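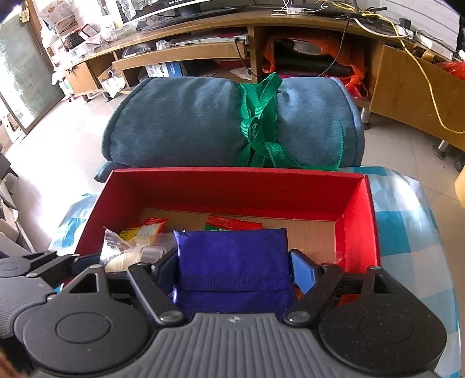 A snack box is an open container in which a household keeps individually wrapped foods that need no refrigeration. The term covers purpose-made tins and divided trays as well as ordinary cardboard cartons kept for a second use. It's distinct from a lunch box, which is packed for one person and one meal, and from a hamper, which is usually given as a gift. Most snack boxes have no lid, or have one that is rarely put on. A typical example is a red cardboard box standing on a checked plastic tablecloth, with printed snack packets sharing the space with food in a clear plastic bag.

Contents

The usual contents are single-serve packets: crackers, filled buns, waffles, dried fruit, nuts, puffed snacks and lollies. Savoury and sweet items are often kept together. In homes where tea is served to visitors, the box may also hold tea bags or sachets of instant coffee. Small things that aren't food, such as rubber bands, batteries and pens, tend to collect at the bottom and are taken out when the box is cleared.

Unwrapped food is generally kept elsewhere. Crumbs and oil soak into bare cardboard, and the smell of strongly spiced foods can pass to plain biscuits stored beside them.

Construction

Cardboard boxes are the most common type, being light and cheap to replace. Many began as the base of a gift carton. Tins keep insects out better but are noisy and dent easily. Plastic tubs can be washed, and woven baskets are used mainly for serving. A low, rectangular shape is preferred to a tall one, as the packets can be seen without digging.

The Gisden box, a folding model with a waxed liner, was sold by the homewares firm Dorach in two sizes. The larger was 300 mm long and had walls 60 mm high. Its designer, Svend Ketilsson, left off the lid after finding that households in the trial threw theirs away.

Sorting and clearing

A snack box is cleared by tipping or lifting everything out onto a table, where the packets can be turned over and the dates read. Wrapped goods suit a wipeable cloth. A mixed lot might include a puffed snack bag, a bun in clear wrapping and a package of egg and milk waffles (蛋奶华夫饼), along with a packet of spicy food labelled in Chinese. With everything out, the base of the box can be brushed clean.
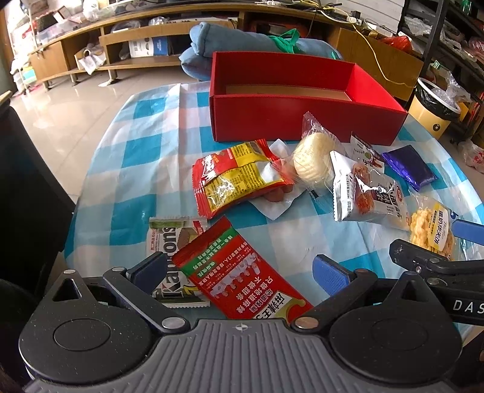

Refilling

Flat packets go in first, on the base, and puffed bags go on top so they aren't crushed. Soft buns are placed against a wall of the box. Older stock is moved to the front. In her household guide Grirnano, Miroslava Didenko puts the whole job at almost 15 minutes and advises doing it before shopping.

Placement

Snack boxes are kept on dining tables, sideboards and TV cabinets. Direct sun fades printed wrappers and softens chocolate, so a shaded spot is better in summer. Where there are toddlers or dogs in the house, a high shelf is used.

See also

Biscuit tin
Lunch box
Pantry
Tablecloth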